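Left gripper won't let go: anyone else had this?
Last updated: 2022-07-14

gastcombe_ekow wrote:
Right, I need some help before I throw something. We've been doing the tea job all week, the box with the glass lid and a little plastic cup next to it, using the pair of hand-held grippers.

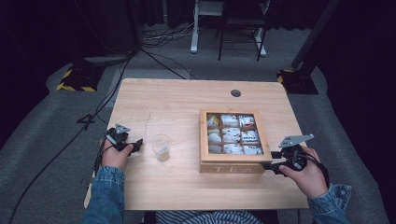

The right one has been fine. The left one keeps sticking shut. I relax my hand, the jaws stay closed, then a second or so later they spring open on their own. It happened 12 times in one afternoon out of 100 goes, and twice it had hold of a cup, which went flying. I've cleaned the jaws, swapped the spring and said rude things to it. Any ideas? Cheers, Ekow Alhassan

ollititz wrote:
Cable. It's always the cable. Where does yours run? If it hangs straight down and you're tugging on it every time you reach forward, the plug works loose and you get exactly that sort of lag.

gastcombe_ekow wrote:
Down the left side of the table and off across the carpet. But would a loose plug make the jaws physically stick? They're stuck in my hand, I can feel it!

redmont_bench wrote:
No, it wouldn't. Sorry Ollititz, I think you're off on this one. If he can feel it sticking, it's mechanical. I had one with a bent slide rail and you couldn't see the bend at all until you laid a steel rule along it. Has it been dropped?

gastcombe_ekow wrote:
Er. Possibly. In October, onto concrete, before I had it.

ollititz wrote:
I didn't say the cable was electrical trouble only, did I? A stiff cable can pull the body sideways and make the slide bind. Take the weight off it and try again before you start pulling rails out. Five minutes' work.

Abdul-Rahman Osei wrote:
Can I be the boring one? Jaws that fly open when you don't expect it are a safety matter, and you've got your fingers right behind them. I pinched mine badly on an Ankrah pair doing "just a few more" and lost the nail. Stop using it until you know what's wrong. Also tape down that cable on the carpet, I've gone over on one of those as well.

redmont_bench wrote:
Bit dramatic, they're only hand-held, it isn't a big arm swinging about. But yes, put it aside.

Abdul-Rahman Osei wrote:
Tell that to my nail.

gastcombe_ekow wrote:
OK, did both. Cable held up out of the way first: still stuck, maybe a touch less often (Ollititz can have half a point). Then I took the slide out and put a rule on it and there's a gap at one end you could post a letter through. New rail ordered. Does anyone know if the screws need threadlock? Mine had something blue on them but only on one side.

redmont_bench wrote:
Yes, both sides, a tiny dab. Go easy or you'll never get them out again.

ollititz wrote:
I'll take the half point.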